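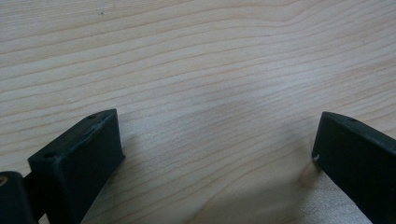
9 min read

3.2 Demonstration procedure

Each task was shown to the robot by a person holding the gripper tool and doing the job at normal speed. We did not use a leader arm for this part of the study. Every demonstration began with the fingers open over bare tabletop, as in Figure 2, so that the first images in a recording held no object and the policy could not learn to expect one. The camera is fixed behind the fingers and keeps both tips in view, and the opening between them was read straight from the images. The grain of the wood also gave the tracking software some texture to follow, and we left the table uncovered for that reason. A plain white cover tried in December led to far more lost tracks.

Figure 2. Start pose for a hand-held demonstration, jaws open.

Two of the authors collected all the data. Orlando Cusi recorded the placing tasks and Bereket Woldemariam recorded the tasks that involved the rack. Neither watched the other's recordings beforehand, and their styles differ. Cusi comes in low and closes late, while Woldemariam pauses above the object and then drops. We kept both styles in the training set. After the Clamitz filter removed recordings with tracking faults, 3136 demonstrations were left across 7 tasks.

The rack tasks were the hardest to record. The wire bars are thin, they blur easily when the hand moves, and whatever stands inside is seen only through the gaps. A tall metal canister can also run out of the top of the view when the tool is close, which leaves the policy to judge its position from the lower part alone. We asked the demonstrators to slow down on the approach but did not set a speed limit - a fixed limit made their movements stiff in early trials.

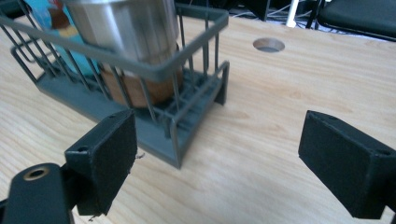
3.3 Remote-control baseline

For comparison, the same tasks were shown by remote control using the Tefera arm and a hand controller. The operator saw only the wrist camera view. We gathered 96 demonstrations this way, all by Woldemariam, and trained a second policy on them for 2000 steps with the settings given in Section 3.1. Remote control was slower and more tiring, and the operator often let go of an object and grasped it again to correct the angle. We left these second grasps in the data.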